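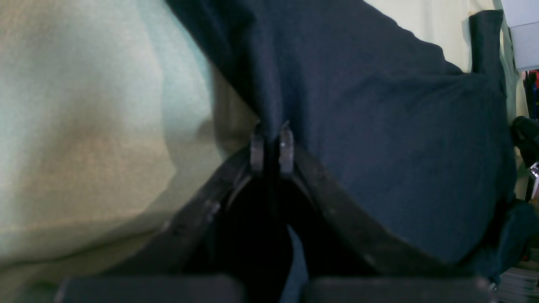

Before you spend anything on a laundry arm

I've been saving towards one of these for longer than I'd like to admit, and I've got a folder of notes, so I may as well put them somewhere useful. Dated 19/05/2024, prices will wander.

Start with the cloth

Go to your own ironing pile before you go to a shop. Mine is mostly dark knits and soft pale things with a bit of fuzz to them, and that matters more than how much weight the arm can lift (a jumper weighs next to nothing!). Ask what the finger tips are like and how wide they open. Slim tips can take a little pinch of cloth, but I'd want to see them let go again without leaving a pulled thread. Take your own navy top along to any demo, plus something light, and ask them to pick up one lying half over the other. Sellers love a nice flat tea towel. Bring a crumpled thing.

Write down the whole cost

The arm is the big number and everyone stops there. I did too, until I priced the rest for a Nomeck and had to go and put the kettle on. My list now reads:

Arm and gripper
Spare finger tips, 2 sets
Wrist camera, if it isn't included
Clamp or base plate
A lamp
Delivery, and sending it back if you hate it

The spare tips for the Plivura came to £213 with the fixings, which I hadn't put down at all. Ask for the spares price list before you ask for a discount.

Measure the table, then clear it

Run a tape round the space with a jumper spread out flat, sleeves and all. Papers and boxes pushed to one side still eat into it, and I'm terrible for that, so I've budgeted for a shelf as well. It's the cheapest line on the sheet.

Don't skimp on light

Dark navy swallows every fold, even for my eyes. A soft lamp from the side shows the creases far better than the ceiling bulb does. Try it with a lamp you already own before buying a fancy one.

Hire first if you can

Duda will hire by the month and I had theirs all through February. Best money I've spent on this so far! Keep a notebook next to it and jot down which clothes you end up doing by hand.

Questions I take to every seller

Is the warranty 3 years on the gripper too, or only on the arm?
Do the tips count as wearing parts?
Who pays the postage on a repair?
Does the software carry on working if I stop paying?

Cirnurlow took 6 days to answer those and skipped the last one, so they've gone to the bottom of my list for now. I'm still torn between the other two, and the shelf goes up next weekend either way.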